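Otine Small-Cap Screener — Desktop Edition

Stock screening and watchlist software for individual investors 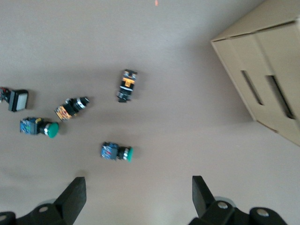
Otine is a desktop program for filtering, ranking and tracking low-priced and small-cap shares. It reads end-of-day price files and quarterly filings data, stores them on your own drive, and runs your screens against the stored copy. Once the data is loaded, no connection is needed to build or run a screen.

The program is published by Kohlhase. Current release: February 2025.

Screening

A screen is a set of conditions joined with AND or OR. Conditions can refer to price, volume, spread, shares outstanding, cash, debt, revenue, and any ratio of these. Otine ships with 246 predefined fields. Custom fields are written in a formula editor that uses the same operators as a spreadsheet and can refer to other custom fields, provided the reference is not circular.

Screens can be nested. The output of one becomes the starting universe for the next, so a broad liquidity filter can be kept in one place and reused.

Missing values are treated as missing, never as zero. A company that has not reported debt will fail any condition on debt unless "Allow blanks" is checked for that condition. Users moving from older screeners should check this setting first — it is the most common cause of results that do not match.

Share count history

Shares outstanding are stored by filing date. The dilution field compares the latest count with the count at any earlier filing you select. Splits and reverse splits are adjusted separately from new issues, and both adjusted and unadjusted figures can be exported.

Watchlists and alerts

Each watchlist holds up to 2,000 symbols. Alerts are evaluated after the daily price file is imported. Intraday alerts are not supported in this edition.

Alert conditions use the same syntax as screens. An alert can be set to fire once, or every day the condition holds. Fired alerts are written to a log that can be sorted by symbol or date and saved as CSV.

Data

Otine does not include price data. The Morkeo import module, supplied with the program, accepts comma- and tab-delimited files and maps columns by header name. Mappings are saved per source. Files with mixed date formats are rejected with a line number.

Delisted symbols are kept in the database unless you purge them. Purging cannot be undone, and a backup should be made beforehand from the File menu.

License

One license covers two computers used by the same person. Updates are included for two years from the date of purchase. After that the program continues to run, but new field definitions are not delivered.

The Brustenari backtesting add-on is sold separately and requires the current release.

Limits

Otine does not place orders and does not connect to brokerage accounts. It does not rate or recommend securities. Low-priced shares may trade thinly, and the last price in an end-of-day file may not be one at which a position can be bought or sold.

The next field update is scheduled for June.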